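4.3 Preparing the work surface

The Orkmont 300 bench scale must stand on a flat, level surface. Readings drift if the table flexes or if the sheet under the scale is not fully supported. Complete this section before you fit the weighing pan (section 4.4).

1. Clear the table and wipe it with a dry cloth. Do not use polish.

2. Lay a smooth, light-coloured sheet over the table. Leave a strip of bare table along the far side so that the sheet can be lifted later.

3. Press down on each corner in turn. If a corner rocks, turn the sheet over and repeat.

4. Place a light dish near the middle of the sheet and leave it there while you set up the rest of the bench.
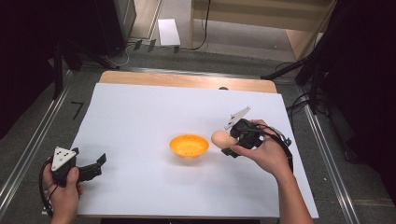

Fig. 12. White sheet in place on the table, with orange bowl.

Note: Small items such as eggs may be used for a trial weighing, but not for calibration. Use only the Mustonen weight set supplied (part no. 357).

5. Check the surface for grit. Run a clean fingertip from left to right, then from front to back. Grit under a levelling foot is the most common cause of error code 7.

CAUTION: Do not slide the scale across the sheet. Lift it with both hands by the base – never by the pan support.

6. Set the scale down at least 10 cm from any edge of the sheet. Turn the levelling feet until the bubble sits inside the ring.
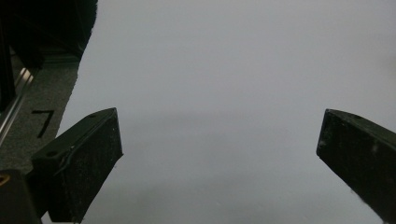

Fig. 13. Pale surface, close view.

7. Connect the mains adaptor and switch on. The display shows a row of dashes, then zero. Let the scale warm up for 10 minutes.

8. Press TARE. If the display does not return to zero, go back to step 5.

Note: Scales with the Billey draught shield need a longer warm-up. See the leaflet packed with the shield.

9. Put an empty bowl on the pan and press TARE again. Place the item to be weighed in the bowl and wait for the stable mark before taking the reading.
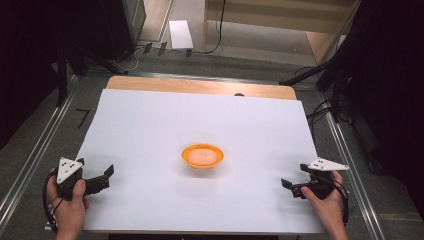 4.4 Fitting the weighing pan

The pan is packed separately in the lid of the carton. Remove the film from both faces. Switch off the scale, line up the notch with the pin on the support, and lower the pan until it seats. Do not press down. If the pan is bent or will not seat, return it to the Flovville service desk with the packing slip.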